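# Sedach Household Packing Set - Data Card

Last updated: 18th July

## Summary

The Sedach Household Packing Set documents the packing of small household goods into reused cartons in ordinary living spaces. It covers the items, the cartons and the surfaces on which the work is done. The set contains 273 sessions, prepared under the direction of Margit Dahlgren and Siv Åberg.

## Scope

Sessions take place in bedrooms, hallways and kitchens. The contents of each carton are small things that a household would ordinarily keep together when moving or storing: packets, toiletries, stationery, small tins and similar articles. Glassware, medication and perishable food are excluded.

Cartons are those that residents already had at home. Most began as grocery or produce packaging, so printed exteriors are common and no attempt has been made to standardize their colour or shape.

## Fields

- `session_id` - unique within the set
- `room` - bedroom, hallway or kitchen
- `surface` - bed, floor, table or bench
- `cover` - blanket, quilt, sheet, cloth or none
- `carton_form` - square, long or tray
- `carton_print` - plain, printed or mixed
- `fill_level` - sparse, half or full
- `notes` - free text, often blank

The `cover` field was added in May. Earlier sessions were revised to include it, except for four whose cover could not be settled. Those carry the value `unknown`.

## Labelling Conventions

A carton is labelled `mixed` when its inner walls are plain and any outer side carries print. An item is listed by general type unless its label can be read in full. Two items that touch are still entered separately.

Patterned covers are entered under `notes` with a short phrase, such as "butterflies and flowers". Lettering on a cover is entered as "script" and is not transcribed.

## Sample Entry

`room: bedroom` / `surface: bed` / `cover: blanket` / `carton_form: long` / `carton_print: mixed` / `fill_level: sparse` / `notes: butterflies, flowers, script`

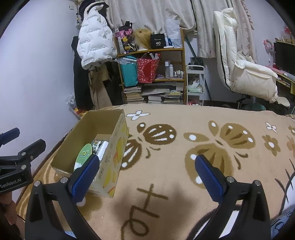

Nikola Walczak asked whether soft surfaces ought to be kept apart from hard ones, given that a carton on a mattress will tilt as it fills. The two groups remain together in the present release. Users who need only one may filter on `surface`.

## Known Limitations

Kitchens are under-represented. Full cartons are fewer than sparse ones, and `fill_level` was judged by eye - borderline cases should be treated with caution.

## Comments

**Folke Skjelbred:** Could "tray" be split into shallow and deep? Our fruit trays vary a good deal.

**Borghild Strand:** I would second that. Also, the hallway entries use "rug" in the notes, but it is not a permitted cover value.

**Siv Åberg:** Both points noted for the next revision. Please leave "rug" in the notes until then.

Contact: Sedach Records Desk | © Sedach | Back to top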